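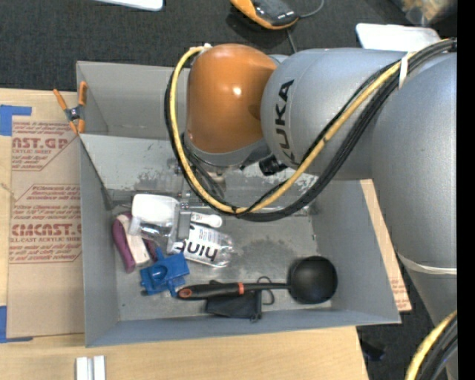
KUKA arm over a gray bin.

Week 3 handout: Restaurant reviews as evidence
J. Hettiarachchi

Read the Ornley review before class, all 607 words. The critic calls the broth at Higuchi "authentic" four times and never says what it tastes like. Authentic to whom? He ate there once, at lunch.

Be just as wary of "hand-made." Ask who made it, and where.

Written work: pick one dish and cover it in 600 words, without "elevated" or "journey." State what you paid.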